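Packing and Sorting Helpers Wanted, Paid, Beginners Welcome

Hi! I run a small repair and resale bench in Canley, and I'm looking for people who like putting small things into boxes. I mean it. If you're the person who repacks the grocery bags in the parking lot so the eggs ride on top, please keep reading, you may be my favorite kind of person.

The work is at a plain white table up against a wall. You sort small parts, find each one a box that suits it, pad it, close it, label it, and move along to the next. We reuse the cartons other things came in, mostly the little printed ones, and they get a second trip out the door with our sticker on them.
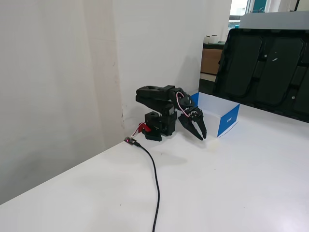
CANLEY, February

We have one long order to get out before spring and I can't do it on evenings and coffee alone. The customer is Maldonado, who run a hobby shop and want 1000 small kits, each in its own box with a parts slip. So far 253 are finished and on the shelf (hooray!), and the rest are waiting for you.

What you'd be doing

Mostly it's matching parts to a slip and boxing them up. You'll also be checking cartons for crushed corners, folding flaps, and now and then telling me that my label is on crooked. I can take it. Shifts are four hours with a proper break in the middle, and you can sit or stand, whichever your back prefers. There are mornings and afternoons, and I'm happy for two friends to sign up for the same one.

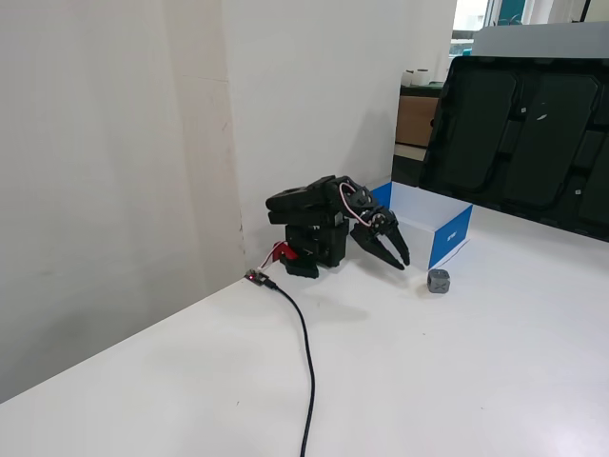
Small parts are the fun of this job and also the headache, because they roll, they hide, and they love the gap behind a table. So I'm picky about where things get set down. A little gray cube with an X on it, for instance, is easy enough to spot on a white tabletop, but put it down on a cluttered one and you'll be on your knees with a flashlight. We work with one kit open at a time, and whatever doesn't belong to that kit goes back in its tray before you start another. Molded trays with compartments are wonderful for this, and if you have old ones in a closet, bring them along!

Who I'm hoping for

You don't need experience. You do need decent close-up eyesight (glasses are fine, I wear two pairs) and the patience to read a slip all the way to the bottom. Steady hands help. Fast hands are nice later on, but please don't come in trying to break a record, I'd much prefer twenty good boxes to a heap of maybes.

Damián Vergara will show you the ropes on your first shift. He set up our shelf system, which we call Tadis for reasons that go back to a badly printed sign, and he can find any part in it with the lights off. Gerasimos Zervas handles pay and schedules, so be nice to him too.

Pay and practical stuff

Pay is $20 an hour, first shift included, and it goes out every two weeks. There's parking in back and the bus stops across the street. We're on the ground floor, no steps. Lunch is on you, but the Gramano bakery next door gives us the staff price on rolls, and the cheese ones are gone by noon.
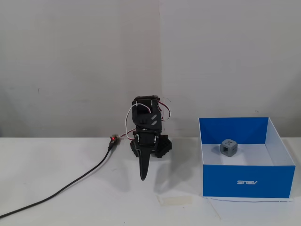
How to apply

Send me a few lines about yourself and which half of the day suits you. No résumé needed. Tell me the most awkward thing you ever had to pack and how you did it (mine was a floor lamp, in a box meant for a guitar). You can also drop a note through our door, Unit 3158, any time before 5 p.m., or just knock and ask for Damián.

I'll write back to everybody, and if you sound like a fit I'll invite you in for a short paid trial at the table. Bring your glasses!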